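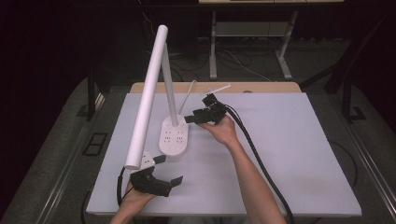

The patience of the pupil

I have spent a good part of this year teaching things to a machine with my hands, and I should like to say a word in favour of doing it badly.

The method we use at Erkier is simple to explain at parties, which is just as well, as I have explained it at several and been left standing next to the crisps each time. You take hold of a pair of grippers, one in each hand, and you do the job using those instead of your fingers. The movements are recorded. Then you do the job again. After a great many goes, the recordings are fed to a learning system, and a robot with much the same grippers tries to do what you did. My own contribution, after a decent education and two postgraduate years, is to put plugs into sockets and move desk lamps.

People assume the hard part is the robot. For me the hard part has been discovering how little I know about plugging something in. I have been doing it since childhood with no complaints, and I could not have told you which finger does the work. Pick up a plug through a gripper and you learn at once that your thumb had been running the whole operation and never asked for credit. Without it the plug swings, tilts, and addresses the socket at an angle no electrician would recognise. You try to correct it with your wrist. Your wrist has other ideas. Meanwhile your left hand, which you had thought of as a sort of passenger, is needed to stop the lamp sliding away across the table.

There is a school of thought that says demonstrations ought to be clean. Its chief believer in our building is Damián Ventura, whom I like very much and who is wrong. Damián would have every recording look like the hand of a card dealer: straight in, straight down, no second thoughts. If you fumble, you throw the recording away and start afresh. His own are lovely to watch. I have seen him turn a lamp head and seat an adapter in one go with no more fuss than a man buttering toast.

My objection is that the robot is going to fumble. It will arrive a little to the left, or the lamp will have been put down crooked, or somebody will have leaned on the table. At that moment it will look back over everything it has been taught about life and find only Damián, gliding in perfectly from above. It has never seen anybody miss. It has no notion of what one does next. So it presses on with great dignity, pushing a plug against a blank piece of plastic, like a tourist repeating the same English sentence at a waiter.

My recordings, on the other hand, are a rich education in what one does next. I back off and come in again. I nudge the base round. In the May batch I did 181 runs of the lamp task, and I would be surprised if more than a handful of them could be shown to guests. I put in every one where the job got done in the end. Damián called this a museum of error. I called it a syllabus, and we did not have lunch together that day.

I should be fair to his side, as he will read this. A robot taught by a ditherer may well learn to dither. One of our early attempts picked up from me a small pause before each grasp, a sort of intake of breath, which I had not known I did and which my wife says I also do before opening post. The machine had no reason to pause. It paused because I did, faithfully, every time, like a child who has learned to sigh when sitting down. There is bad habit in a fumble as well as good recovery, and the recording does not come with a note saying which is which. You have to sort them, and the sorting is dull.

Still, I would take the dullness over the alternative, which is what the people at Sterier are selling. Their brochure describes remote teaching by “master demonstrators”, working a robot arm from another room through a headset. I tried it at their open day. You sit in a good chair and watch a mug through goggles, and your hand closes and the far-off gripper closes, and you feel nothing whatever. I crushed 3 paper cups and was congratulated on my form. With a gripper in your own fist, a good deal comes back up through the handle. You can tell that a plug has met the edge of a hole before you can see it. Whether the machine can make any use of that is another matter, but I at least do a better job for knowing it, and mine are the jobs it gets to copy.

What bothers me about the word “master” is the idea of who should be let near the table. We have been choosing demonstrators as though we were casting a ballet. I would sooner have five ordinary people who plug in lamps five different ways: the one who steadies the base first, the one who goes straight in and hopes, and my colleague MacPherson, who insists on finding the cable before he touches anything and runs it through his grippers like a man checking a fishing line. He is very slow. His runs are also the ones I should most like the robot to have seen on the day it meets a cable in the wrong place.

Damián and I have settled on a truce for the autumn. He keeps his clean set, I keep my museum, and the Trosten arm will be trained on each in turn and then on two helpings of both. We have put a modest sum on the result. I have been practising not pausing before I pick things up, and so far it has made me drop them.

October 2020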